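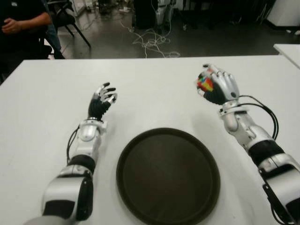 Giltico furniture rental: is paying by the month worth it?

Posted 28 Mar 2018 by Bonifacio Campos

I have been against furniture rental for as long as I have known it existed. My parents rented a TV once and my father talked about it for years, never kindly. So when I moved for a contract job and my sister-in-law sent me a link to Giltico, I read the terms before I looked at a single sofa. I'd suggest you do it in that order too.

The pitch goes like this. You pick a bundle, they deliver it and put it together, you pay every month, and when you leave they come and get it. I took the two-room bundle for eight months: a couch, a bed frame, a dresser, two lamps, a white table, four chairs and a box of "living accents," their phrase. The accents were a throw blanket, a round brown tray and a vase I put in a closet.

What it cost

All in, I paid $1316. Of that, $400 was a deposit, and I'll get to the deposit. The website said the bundle had a "retail value" of $4000. I don't believe that number and I don't think they do either. I went looking for the couch and found what I'm fairly sure is the same one, from Edetti, for a lot less than the share of $4000 it would have to account for. The dresser had a Pretorius label inside the top drawer. Pretorius makes decent cheap furniture. It makes cheap furniture, though, and a "retail value" built on it ought to look that way.

There's also a damage plan, which is already ticked when you get to checkout. I unticked it. It came back when I changed my delivery date, and I only noticed on the last screen. Maybe that is a bug. I've seen a lot of bugs of that kind and they all seem to charge me money.

Delivery and setup

Two men came inside the window they gave me and had everything up before lunch. No complaints. They took the cardboard with them and one of them tightened the bed frame again after I leaned on it and it creaked. If the whole company were run by those two I would be writing a shorter review.

One lamp was missing. The person on the phone, who gave her name as Hằng Tạ, was polite and told me it would go out the next day. It took three weeks and two more calls. I asked for the lamp to come off my bill for the time I didn't have it and was told that items in a bundle "aren't priced individually." That's odd, considering they were able to price the vase individually when I asked what would happen if I broke it.

The furniture itself

The couch is fine to sit on and bad to nap on. The cushions slide forward and you end up with your chin on your chest. I'm not tall, so I can't blame that.

The bed frame was the best piece. Solid, quiet after that second tightening, and high enough to get a suitcase under. The mattress is extra and I brought my own.

The dresser drawers stick in damp weather. You learn to lift and pull.

As for the table, I have little to say. It's white, so it shows coffee, and I drink coffee. It seats four if nobody brings their elbows. The tray ended up living on it and holding my keys and mail, and I got more use out of it than I expected from anything called an accent.

One chair had a scratch down the back leg when it arrived. "Gently used" is in the terms and I don't mind it. What I mind is having to prove the scratch was there. Take photos of every piece on day one, all sides, with the delivery sheet next to it, and email them to Giltico that evening so there's a date on them.

Getting the deposit back

They knocked money off for the chair. Same scratch, same leg. I sent the photos again and got a form reply. I sent them a third time with the first email attached and got a reply from an actual person, Yakubu Abubakar, who put it right in an afternoon. Good for him. I still wonder how many people stop at the form reply.

The rest of the deposit came back by check, slowly, to my old address first.

What else I looked at

Cirker does something similar and lets you pick single pieces, which I would have preferred. Their monthly price was higher on everything I wanted except the lamps, and they didn't deliver to my zip code at the time. A coworker, Phúc Hứa, furnished his whole place secondhand over a couple of weekends and sold most of it when he left. He came out well ahead of me. He also owns a truck and has friends who will carry a dresser up a flight of stairs, and I had neither in a town where I'd just arrived.

Would I do it again?

For under a year, in a city where I don't know anyone, probably, with my teeth clenched. Past that the sums stop working – you keep paying for a couch you could have bought, and it still isn't yours at the end. There's a buyout option, but the price they quoted me for the bed frame was more than I could find a new one for, and I had been sleeping on it since the start.

Skip the damage plan, check that it stays skipped, and leave the accents box off if they let you. They wouldn't let me.

Delivery: very good
Furniture: okay
Phone support: friendly, slow
Billing: watch it

Update, April: a reader, Đức Đoàn, wrote to say his checkout page had the damage plan unticked when he ordered. Mine was ticked both times. If yours was too, leave a comment with the bundle you picked.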